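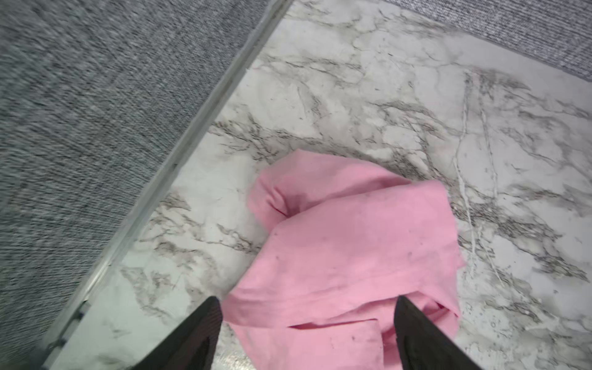
Fodley Household Team — Laundry and Linen

4. Folding a cloth from a heap

1. Pick up the bunched cloth by two corners and give it a good shake. Lint shows up clearly on pink!
2. Lay it on a clean, flat surface and smooth out any rolled edges — start in the middle and work outwards.
3. Fold in half, then in half again. Lovely and neat already!

Note: Leave frayed edges on the inside of the fold.

Caution: Never leave cloths on a hard floor, they slide underfoot.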